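Shop tips: buying, hauling and storing rough lumber

Been getting the same questions about lumber over and over so putting it all on one page. Mostly hardwood, mostly stuff I learned by wrecking a board first. Will add to it as I go.

Before you go to the yard

Write a cut list. Then add for waste. I add a quarter for straight boards, a third if there's live edge or a lot of knots. You will still run short on something.

Call ahead. Hunodstead, the yard I use most, closes the racks at noon on Wednesday and their website doesn't say so. Drove out there twice for nothing.

Bring: tape, block plane, chalk, gloves, a flashlight. The block plane is for taking one swipe off a gray board so you can see the color. Ask first. Most yards don't care, a couple really do.

Know your quarters. 4/4 is one inch rough, you'll get 3/4 out of it if it's flat. If it's not flat you'll get 5/8 and a bad mood. Need a true inch? Buy 5/4.

Picking boards

Sight down the edge, then the face. Bow you can live with if you're cutting it into short parts. Twist, put it back. Doesn't matter how pretty.

Check the ends for splits and figure on losing a few inches past where the crack seems to stop. Tap the end grain or bend a thin offcut over your knee, hairline cracks open right up.

Match color in the parking lot, not under the shop lights. Walnut especially.

Restack the pile when your done. They remember you.

Hauling

Blanket over the tailgate. Two ratchet straps, one twist in each strap so it doesn't hum the whole way home. Red rag on anything hanging out the back. Crosscut long boards at the yard if you already know your lengths, a cheap handsaw in the truck has saved me more trouble than the roof rack ever did.

Small stuff bin 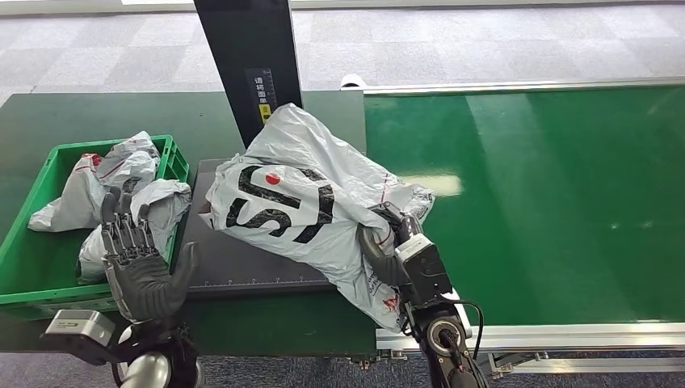
Green crate with plastic mailers in it.

Any stackable crate with slots in the sides is good for offcuts. Air gets through, dust falls out. One crate per species or you'll be guessing at cherry vs. alder in bad light. When the crate's full, it's full. Burn some or give some away before you start a second one. Anything under 6 inches I toss unless it's figured.

Stacking and stickers

Let it sit. Two weeks minimum in the shop for kiln dried, longer for thick stuff. Air dried, a year per inch is the old rule and it's an ok rule.

Stickers all the same thickness. ALL the same. Run a batch at once, 3/4 square, and keep them in a bucket so they don't turn into glue sticks. Line them up one over the other, 16 inches apart, and one right at each end.

Never straight on concrete. Get the bottom layer up on blocks, shimmed level. If the base is twisted the whole pile dries twisted.

Paint the ends. Old latex works, two thick coats. Wax emulsion is better if you've got a lot of green wood.

Write on the ends with a lumber crayon: species, month, thickness. Mine say things like "ash May 8/4". You think you'll remember. You won't.

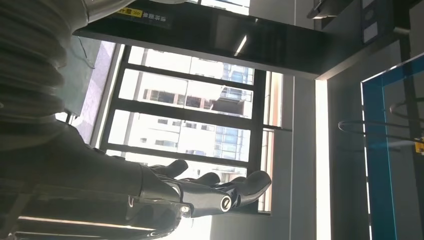

Moisture

Buy a meter. Pin type is fine to start. I have an Ireo with 222 hours of battery or whatever the box claimed, seems to last forever anyway. Take readings in the middle of the board, not the ends, ends always read dry.

Furniture going in a heated house, I want 6 to 8 percent. Shop furniture I don't worry so much, 10 is ok.

Weigh a board if you don't have a meter. Kitchen scale, write the weight on it, weigh again in a week. Stopped changing? It's ready.

Anum Bukhari wrote in to say she keeps a cheap humidity gauge right in the rack and doesn't mill anything on a week when it swings. Good tip, stealing it.

Milling

Rough cut to length first, leave it long an inch or two. Joint one face, joint one edge, plane the other face, rip to width. Same order every time.

Take it down to an 1/8 over and quit for the night. Stand the boards on edge so both faces get air. Next day take it to final. Skipped this on a set of doors for the Vallthorpe job and had to remake two of them.

Plane both sides about equal. Flip the board between passes. Watch the grain direction or you'll get tearout right where it shows, always.

Scan for metal if it's reclaimed. One staple = new knives. I paid 102 dollars to learn that. 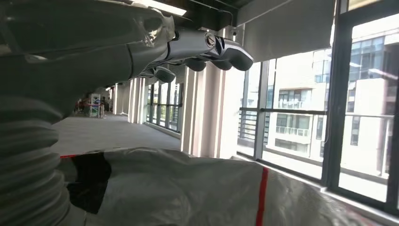 Racks

Bolt into studs, not drywall anchors. Seems obvious, I've seen it.

Heavy stuff low. A wall of oak adds up quick, the Assefa brackets I put up are sold as 3000 lb for the full set and I still don't load them anywhere near that. Arms every 24 inches, closer for thin stock.

Leave yourself a way to pull a board out endwise. I boxed mine in with the drill press and had to move the drill press. Sheet goods on edge, near vertical, or they sag.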